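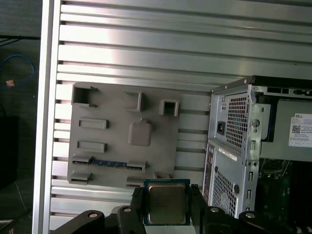 Starting Small With Dried Soup Mixes

Priya Delacroix began Gukent in November with $3000 and a rented kitchen shelf. She sells lentil and barley soup mixes to corner stores. "I made 50 bags the first week and sold 28," she says. "The rest went to my cousins."

Labels were the hard part. Her first printer, Flastex, wanted a bigger order than she could pay for. 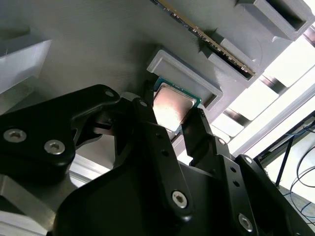
Rogelio Tan says stores will take a new mix if the bag stands up on the shelf. Delacroix changed bags in her second month. She now ships more than 466 a month and still packs them herself, starting at 5 a.m.
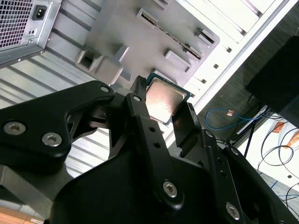 A processor held over an open computer case.

"I'd like to add a split pea," she says.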